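Zestimley engage un plan d'équipement sur deux exercices pour l'automatisation du pliage de linge

COMMUNIQUÉ DE PRESSE
Mackay, juin

Zestimley, prestataire d'entretien textile pour les résidences de services et les établissements hôteliers, annonce l'ouverture d'un programme d'acquisition de postes de pliage robotisés à deux bras. Le programme s'étendra sur deux exercices budgétaires et concernera en premier lieu l'atelier de Mackay, puis celui de Brumby. Le conseil d'administration en a approuvé le principe et le calendrier, ainsi que les conditions auxquelles chaque tranche d'achat pourra être engagée.
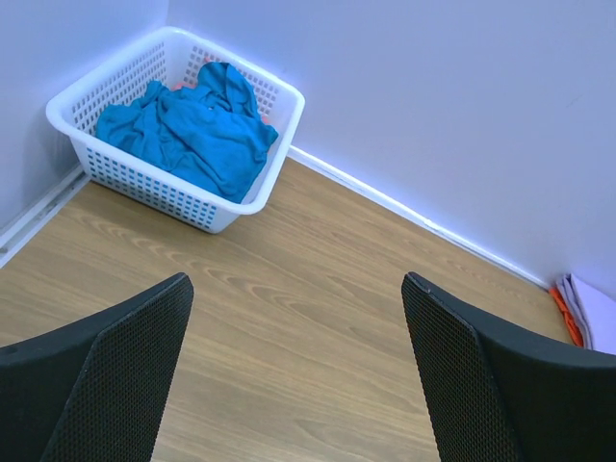
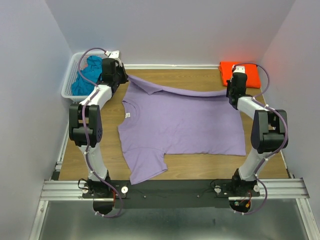 Poste de pliage à deux bras, avec un panier blanc ajouré et du linge orange plié.

Le premier exercice sera consacré à l'achat et à la mise en service de 2 postes à Mackay. Le second exercice permettra, si les critères de réception sont satisfaits, d'étendre l'équipement à Brumby et de constituer un stock de pièces de rechange commun aux deux sites. Aucun engagement ferme n'a été pris à ce stade pour la seconde tranche, qui fera l'objet d'une décision distincte.

Une démarche d'achat fondée sur le coût complet

La direction des achats a choisi de comparer les offres sur leur coût complet de possession. Le prix d'acquisition des bras ne constitue qu'une des lignes du dossier. Les fournisseurs consultés devront chiffrer séparément les préhenseurs et leurs garnitures, les caméras, le câblage, les châssis, l'installation, la formation des équipes, les licences logicielles et leur renouvellement, ainsi que la maintenance préventive et les interventions sur site.

« Nous avons demandé que chaque pièce d'usure figure dans l'offre avec son prix unitaire et son délai de livraison, déclare Wulan Ngau, directrice des achats de Zestimley. Un poste immobilisé dans l'attente d'une garniture de préhenseur coûte davantage que la garniture elle-même, et cette dépense apparaît rarement dans un devis initial. Notre grille d'analyse en tient compte dès la première lecture. »

Le dossier de consultation comporte 17 critères, répartis entre l'aspect technique, les conditions financières, la sécurité des opérateurs et la réversibilité du contrat. Ce dernier volet a fait l'objet d'une attention particulière : Zestimley entend conserver la propriété des données produites dans ses ateliers et pouvoir confier la maintenance à un tiers au terme de la période contractuelle. Les offres qui subordonneraient l'accès aux réglages courants à un abonnement permanent seront examinées, mais devront en présenter le coût sur toute la durée d'exploitation prévue.

Un périmètre volontairement limité

La première tranche portera exclusivement sur les vêtements à manches courtes et sur le petit linge de forme simple. Les draps, les housses et les vêtements de travail à fermetures resteront traités selon les procédures en vigueur. Ce périmètre a été arrêté par la direction des opérations après consultation des responsables d'atelier, qui ont souhaité que les nouveaux équipements soient évalués sur des articles courants et dans des conditions représentatives de l'activité quotidienne.

La campagne de réception portera sur 200 articles par poste, présentés en vrac et sans tri préalable par taille ou par couleur. Elle sera conduite en présence du fournisseur retenu et d'un représentant de l'atelier. Les pièces reprises à la main seront consignées, de même que les arrêts et leur durée. Le procès-verbal établi à l'issue de cette campagne conditionnera le versement du solde.

« Les cadences annoncées sur catalogue nous intéressent, mais elles n'entrent pas dans le calcul, précise Efraín Sotelo, directeur des opérations. Le budget a été construit sur le temps réellement passé par article, y compris le chargement, les reprises et le nettoyage du plan de travail en fin de poste. Les chefs d'équipe ont contribué à cette estimation et en suivront la vérification. »

Aménagement des locaux et calendrier des travaux

L'enveloppe approuvée comprend également les travaux d'aménagement nécessaires à l'atelier de Mackay. Ceux-ci porteront sur l'alimentation électrique de la zone de pliage, l'éclairage, la délimitation des circulations et le déplacement de deux tables de tri. Les travaux seront réalisés avant la livraison des postes, de manière à limiter la période pendant laquelle la zone sera indisponible. Les livraisons aux clients seront assurées sans modification d'horaire.

L'étude d'implantation a été confiée au cabinet Plutby, qui accompagne Zestimley depuis la phase de définition des besoins. Le cabinet a remis un rapport préliminaire traitant de la hauteur des plans de travail, de l'accès aux organes de maintenance et de la position des bacs d'entrée et de sortie. Ses recommandations ont été intégrées au cahier des charges.

« L'implantation est souvent étudiée après la commande, alors qu'elle détermine une part importante des dépenses, indique Ívar Bergmann, ingénieur-conseil chez Plutby. Dans le cas de Mackay, le choix d'un châssis commun aux deux bras et d'un plan de travail standard permet de remplacer un poste sans reprendre l'ensemble de la zone. Les coûts de raccordement ont ainsi pu être arrêtés avant la consultation. »

Financement et amortissement

Le programme sera financé pour partie sur fonds propres et pour partie par crédit-bail. La direction financière a retenu des durées d'amortissement différentes selon la nature des équipements : les châssis et les aménagements seront amortis sur une période plus longue que les actionneurs, les préhenseurs et les caméras. Une provision annuelle est prévue pour le renouvellement des composants soumis à l'usure. Le matériel informatique associé aux postes relèvera du budget général des systèmes d'information.

La première tranche représente nearly la moitié de l'enveloppe totale. 

Le recours au crédit-bail concernera les seuls bras et leurs commandes. « Cette formule nous laisse la possibilité de réviser le parc à l'échéance sans remettre en cause les aménagements, explique Zoia Kovalchuk, directrice financière. La seconde tranche sera présentée au conseil avec les relevés d'exploitation de la première, les factures de maintenance et l'état des stocks de pièces. »

Emploi et formation

Le programme ne prévoit aucune suppression de poste. Les agents affectés au pliage à Mackay suivront une formation à la conduite et à la surveillance des équipements, organisée sur le temps de travail. Deux référents techniques seront désignés parmi le personnel de l'atelier et formés aux opérations de premier niveau, notamment au remplacement des garnitures et au contrôle des câbles. Les représentants du personnel ont été informés du projet et recevront communication des résultats de la campagne de réception.

Lev Kushnir, responsable de l'atelier de Mackay, assurera la coordination entre les équipes, le cabinet Plutby et le fournisseur retenu. Il participera à l'analyse des offres et disposera d'une voix délibérative pour l'attribution du marché.

Modalités de consultation

Les entreprises intéressées peuvent demander le dossier de consultation auprès de la direction des achats de Zestimley. Une visite de l'atelier de Mackay est obligatoire avant la remise d'une offre. Les propositions devront être rédigées en français, accompagnées d'un calendrier de livraison détaillé et d'une liste valorisée des pièces de rechange. Les variantes sont admises, à condition qu'une offre de base conforme soit également déposée.

À propos de Zestimley

Zestimley assure la collecte, le lavage, le pliage et la livraison de linge pour des résidences de services, des hôtels et des établissements de formation. L'entreprise exploite deux ateliers, à Mackay et à Brumby.

Contact presse : service de la communication, Zestimley, atelier de Mackay.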